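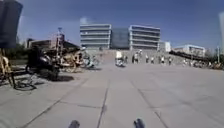 Legged robot stops dead at paving seams, but only in bright sun

Posted by Yasir Bugti, 2019-12-06
Tags: mobile robots, fault codes, outdoor

We run a four-legged Metow on an open plaza with big pale slabs and dark seams between them. It walks nicely for a while, then reaches a seam, throws fault 404 (yes, really, 404) and sits down. Not a fall. It folds up politely in front of whoever is watching, and there is always someone watching.

On a cloudy day it crosses the same seams without a murmur. Firmware is 13, the battery is healthy, and I have swapped both front feet, which cost me an afternoon and changed nothing. The same robot did a full lap in July before we updated it. The log says "ground discontinuity", then "safe sit", then nothing at all until I walk over and press the button.

Is there a way to turn the check off? There are bicycles and people about, so I'd like it to stop for those and leave the joints in the floor alone.

Abdelilah Benkirane
Don't turn it off. The check is what keeps it from walking down a stairwell, and a stairwell will cost you more than your dignity.

I had this on a Metow in Toledo. From 13 on, the depth camera gets more say than the feet do. In strong sun the pale paving washes out, the depth map goes patchy, and a dark line with missing data on both sides looks like the edge of something. Pull the depth log for the two seconds before the sit. If you see holes along the seam, there's your cliff.

What worked for me was dropping the fixed exposure from 437 to 200 and setting "edge confirm" to two frames – one is the default, and one is nervous. Try it on a tether with the plaza roped off first. If it still sits, roll back the firmware and open a ticket. Keep your hand near the stop button either way, as "safe sit" is not very safe for a cyclist right behind it.

flitwood_dave
Have you tried cleaning the lens

Yasir Bugti
Lens was clean, Dave, but thank you. Depth log has holes all along the seam, just as Abdelilah said. With the new exposure it crossed every joint on the tether this morning. It then sat down for a manhole cover, so I've opened the ticket.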